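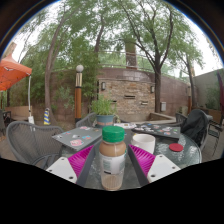

La grille de contrôle fournie par Prudstead pour les locaux techniques de petits hébergements tient en 8 rubriques, et je l'ai remplie en août pour la maison de Murkgate avec la mauvaise humeur habituelle. Elle demande de cocher « oui » ou « non », ce qui arrange surtout celui qui classera le papier. J'ai donc ajouté un commentaire sous chaque point. Pour les produits et liquides, par exemple, la case dit « récipients étiquetés » : une bouteille transparente à bouchon vert, avec un liquide couleur café et une étiquette blanche à l'impression pâle, passe haut la main si on s'arrête à la présence d'une étiquette. Moi je la compte comme non identifiée tant que personne n'a lu le texte et confirmé que le contenu correspond. Les mentions utilisées plus bas sont : conforme, à reprendre, sans avis.

300 partages

1. Accès et dégagements

Porte du local s'ouvrant sans clé depuis l'intérieur : conforme.
Passage libre jusqu'au tableau électrique : à reprendre.
Éclairage suffisant pour lire les plaques : conforme.

Commentaire : le passage était libre le matin de la visite. Il l'est toujours le matin des visites. Les marques de frottement sur le mur, à hauteur de roulette, racontent autre chose, et je ne valide pas un couloir sur la foi d'un rangement de la veille. Je demande un marquage au sol et je repasserai sans prévenir.

2. Tableau électrique

Différentiel testé par le bouton : conforme.
Circuits repérés : à reprendre.
Absence de traces d'échauffement : conforme, capot déposé.

Commentaire : Apolinar Bañuelos a déposé le capot et resserré deux bornes. Le repérage est complet, il est seulement faux. Le départ marqué « buanderie » coupe la lumière de l'escalier. Je préfère une ligne vide à une ligne fausse, mais la grille ne voit que la ligne vide. Quant au bouton de test, il prouve que le mécanisme déclenche quand on appuie dessus. Pour le temps de déclenchement et la prise de terre, il faut une mesure, et la grille n'en demande aucune.

3. Chaufferie et ventilation

Grille basse non obstruée : conforme.
Grille haute non obstruée : à reprendre (toiles et poussière).
Détecteur de monoxyde de carbone présent : conforme.
Détecteur dans sa durée de validité : sans avis.

Commentaire : le détecteur est un Suveck blanc, vissé à la bonne hauteur d'après sa notice. La date de remplacement devait figurer au dos, où il n'y a plus qu'un rond de colle. On m'assure qu'il est récent. Récent par rapport à quoi ? Remplacement demandé, l'ancien ira au recyclage, et la date du neuf sera écrite au feutre sur la face visible.

4. Cuve

Capacité relevée sur la plaque : 1 045 litres.
Bac de rétention sec : conforme.
Évent dégagé : conforme.
Jauge lisible : à reprendre.

Commentaire : la jauge est lisible, elle indique seulement la même valeur que l'an dernier. Le flotteur est probablement coincé. Refugio Maldonado, qui s'occupe des livraisons, jauge à la pige depuis longtemps et note les niveaux dans un carnet. Le carnet est très bien tenu. Je ne peux pas pour autant cocher la case « jauge » parce que quelqu'un a un bon carnet - surtout un carnet qui repart avec lui dans la camionnette.

5. Produits et liquides

Produits d'entretien séparés des denrées : à reprendre.
Récipients d'origine : à reprendre.
Fiches de sécurité disponibles : conforme en apparence.
Étagère basse avec rebord : conforme.

Commentaire : le classeur des fiches existe, il est même épais. Il contient les fiches de produits qui ne sont plus achetés et il manque celle du détartrant utilisé pour les douches. Un classeur épais rassure, je comprends pourquoi on le montre en premier.
Pour les transvasements, ma position n'a pas bougé : aucun produit dans une bouteille qui pourrait passer pour une boisson, même pour une heure, même « juste pour finir le bidon ». Les contenants dont on ne sait rien ne se sentent pas et ne se vident pas à l'évier. On les met à part, debout et fermés, puis on les porte à la déchetterie en disant au guichet qu'on ignore ce que c'est. J'ai vu des adultes raisonnables dévisser un bouchon pour « vérifier ».

6. Extincteurs

Extincteur accessible : conforme.
Pression dans la zone verte : conforme.
Goupille et plombage en place : conforme.
Type adapté au risque : à reprendre.

Commentaire : appareil à eau avec additif, placé à côté du tableau. L'étiquette de la société Chávez indique bien une vérification annuelle, et je ne doute pas qu'on soit venu signer. Je doute qu'on ait regardé où l'appareil était accroché. Prévoir un CO2 près du tableau et déplacer celui-ci vers la buanderie.

7. Buanderie

Filtre du sèche-linge propre : conforme.
Conduit d'évacuation propre : à reprendre.
Multiprise absente derrière les machines : à reprendre.
Robinet d'arrêt manœuvrable : conforme, un peu dur.

Commentaire : tout le monde nettoie le filtre, parce qu'il est devant. Le conduit souple passe derrière la machine et forme un coude écrasé. On y a récupéré de quoi rembourrer un coussin. La multiprise « provisoire » a la même couche de poussière que la plinthe, j'en tire mes conclusions. Deux prises murales à créer sur un circuit dédié, devis attendu.

8. Consignes et suivi

Numéros d'urgence affichés : conforme.
Plan du local affiché : à reprendre.
Actions de la visite précédente soldées : sans avis.

Commentaire : le plan affiché montre une cloison démolie. Pour les actions précédentes, on m'a remis un tableau où 7 lignes sont marquées « fait », sans date ni signature. Je veux bien y croire pour la grille basse, que j'ai vue. Pour le reste, j'attends une facture, une photo ou le nom de la personne qui l'a fait.

À traiter avant la prochaine location : détecteur, multiprise, conduit du sèche-linge, repérage du tableau, tri des récipients. Le marquage au sol et le plan peuvent suivre. La jauge aussi, à condition qu'une copie du carnet reste dans la maison.

7 commentaires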